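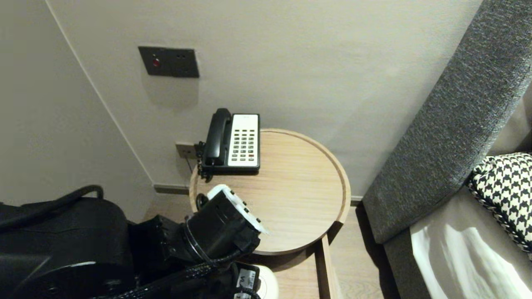
# Drirard wrist gripper, three weeks in

We bought the Drirard gripper to replace the two-finger unit on our house-chores robot. It bolts on with the adapter in the box and took me 20 minutes, most of it spent getting the cable sleeve to lie flat.

**What works.** Grip is even and quiet. It picks up mugs, remotes and folded towels without much tuning. The Gorkach driver loads on the first try, and Eun-seong Wi had it taking commands before lunch.

**What went wrong.** In the second week it stopped letting go. The robot was lifting a phone handset, and on the release command the gripper reported "open" and stayed shut. The arm then backed away as programmed and pulled the whole phone toward the edge of the table. So-yul Jin hit the stop button. We saw the same fault 5 times over the next 3 days, always after a hold longer than two minutes.

The position sensor reads the motor and not the jaw. If the clutch slips, the controller has no idea. The manual doesn't mention this. Drirard support sent new firmware that limits hold time, and we haven't had a stuck release with it so far, but the sensor is still in the same place.

There is also no manual release. With the power off you need a 2 mm hex key to back the jaw open. Keep one taped to the robot.

**Would I buy it again?** For light objects, yes, with the new firmware. I would not use it to hand things to people. Deirdre Scanlon has gone back to the Baek gripper for that work, and it is slower and louder.

Rating: 3 out of 5.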